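Notes on the Month Ahead: The Tarot Spread for September

Readers of this journal will be aware that a general spread is laid at the start of each month and published without charge. The September spread was drawn at 7 in the morning using the Judetti deck, which has now replaced the older Lumanlan deck for all monthly readings. The Lumanlan cards remain in use for private sittings, where many clients have expressed a preference for their softer colours.

The method has not changed. Seven cards are laid in a horseshoe and read from left to right. Reversed cards are read as delays, and are not taken as warnings. Where two cards from the same suit fall side by side, they are treated as a pair and given a single interpretation.

The opening card was the Four of Cups. In the first position it refers to matters carried over from the previous month, and readers may recognise an offer that was set aside in August and has not been properly answered. It would be advisable to reply, even if the reply is a refusal. Correspondence left open tends to colour the weeks that follow.

The second and third positions held the Six and Eight of Pentacles, and were accordingly read as a pair. Both concern the fair exchange of effort. Those who work in shared premises, or who have recently taken on duties belonging to a neighbour or colleague, should consider whether the arrangement still suits both parties. The cards favour a plain conversation early in the month.

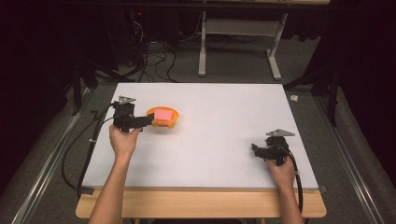
The orange bowl, on the white board.

The centre card was the Hermit, reversed. Correspondents often write with some alarm when the Hermit appears in the central position, and it is worth repeating that no loss of friendship is indicated. The reversal suggests that a planned period of rest will be put off, possibly to the final week. Water signs are likely to feel this more keenly than others.

The fifth card, the Page of Wands, concerns news — most often from a younger relative, and most often about a move or a course of study. The sixth was the Queen of Swords, a card of sound judgement. Any agreement to be signed in September should be read twice and, where practicable, left overnight.

The spread closed with the Star. It is a generous card to end on, and in the Judetti deck it is drawn with particular care. Favourable conditions are shown for travel by road, for the repair of old quarrels between siblings, and for beginning any practice that requires patience.

Several readers have asked which incense is used during the monthly reading. It is the cedar blend from Skerketti, burned for some 20 minutes beforehand and extinguished before the first card is turned. The rose blend was trialled in July and was found to be too heavy for a small room.

Bookings for private sittings at the Avorano rooms are open for the second half of the month. Sittings are limited to 2 each afternoon, and clients are asked to bring their question in writing. Requests for the October spread to address a particular theme may be left in the comments, and will be considered in the order received.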